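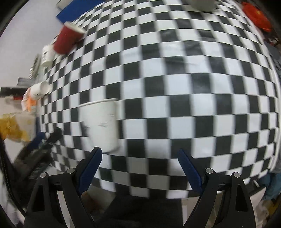
Page last changed: July, 16:20

Table and Refreshments Assistant (part-time), Soker Hall

Poulain runs the tea and cold drinks at Soker Hall and needs one more person to help set up and clear the tables. The post is for 2 evenings a week, with extra hours when the hall is let for a larger party.

You would work with Marichka Bondarchuk, who is in charge of the floor. The work is:

Putting on the checked cloths and smoothing them down.
Setting out cups before the doors open – 60 on an ordinary evening, up to 200 for a party.
Collecting used cups during the break and again at the end. Mugs go back to the kitchen, paper cups go in the sack.
Picking up wrappers and wiping the tables once the cloths are off.
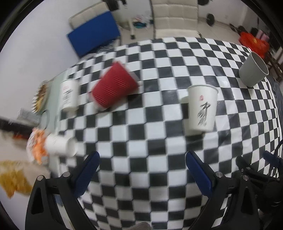

Cups get left all over the table, often on their sides, so please check each one for liquid before you stack it. Cloths with spills go in the wash the same night. Clean ones are folded and put back in the cupboard by the kitchen door.

No experience is needed. You should be able to stand for a whole evening and carry a full tray – we have a trolley for the heavier loads. An apron is supplied. Please wear flat, closed shoes.

Evenings start at 17:30 and finish when the room is clear. Pay is by the hour and a hot meal is included.

To apply, send a short letter to Ginette Chevalier at Poulain, Soker Hall, quoting reference 1333. Say which evenings you can't do. If you would like to see the hall first, ask for Jérémie Gaillard at the side door any afternoon after two.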